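Ekine Two-Hand Gripper Kit: What We Paid For and What We'd Skip
Posted 28 May 2020 by Veronika Kerekes

We bought this kit for the Dambridge shop after pricing a pair of small robot arms and deciding we couldn't justify them this year. Our budget was $2,000 for the grippers and everything needed to run them. The idea is simple. A person does the job by hand with the grippers, and we find out which jobs are worth automating before spending real money.

What comes in the box

Two grippers, two cables, a power supply and a short manual. The table, the stands and the floor rails are your problem. We already had a table. If you don't, put it in the budget now, along with floor space for the rails on either side.

Our main test was small-part handling: a short white cylinder and an oval container with clear sides. It is dull work, and a fair stand-in for the packing we would like to hand off.

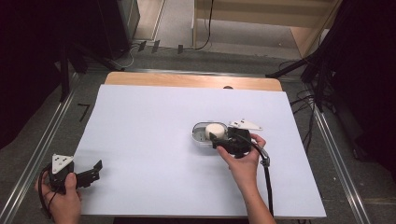
Dumisani Nkosi: We priced the same kit at Sernwood and went with one gripper to save money. I regret it. Half of our jobs need a second hand to steady something, and buying the other one later cost more than the pair would have.

I agree with Dumisani on that. Buy the pair. The single looks like a bargain until you list your tasks and mark which ones take two hands.

Handling

The grip is comfortable enough for short sessions. You wrap your fingers around the body and keep your thumb up the near side. Each unit has its own cable, and both run down past your hands, so think about where they go before you set the table height. Ours was too high at first and the cables kept catching on the edge.

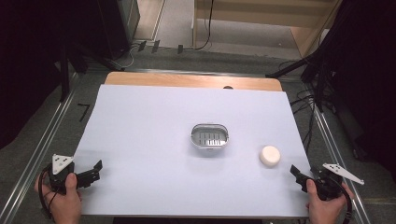 The manual suggests two-hour sessions. Our people wanted a break well before that. Plan your labor cost on shorter turns and more changeovers. I had left that out of my first estimate and had to go back and ask for more hours.

Fingers and wear

The fingers are thick black blocks, and they show scuffs. Ours have pale marks on the inner faces. I haven't noticed any change in grip from it, but I would budget for a spare set. Venter quoted us 24 days for delivery, so order spares with the kit.
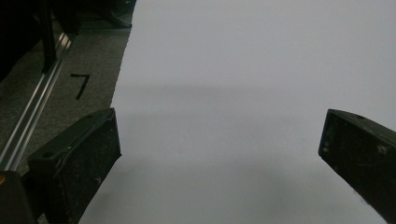
Work surface

Ekine sells a mat. We used a plain white sheet and saved the money. The edge of ours is rough and I don't care. Black fingers are easy to see against white, and so are most of the parts we handle, apart from the white ones. If your parts are pale, get a second sheet in a darker color.

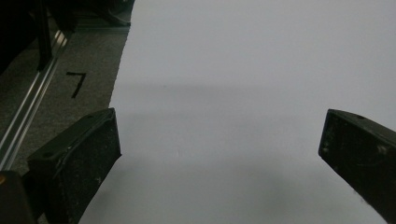

Set aside time for layout too. Patricio Olmedo marked up our carpet with black tape, and the whole setup took most of a day.

Would I buy it again? Yes, at this price. At $1,000 more I would rent. The cables are a nuisance and the manual is thin, but we have already dropped one job from the automation list.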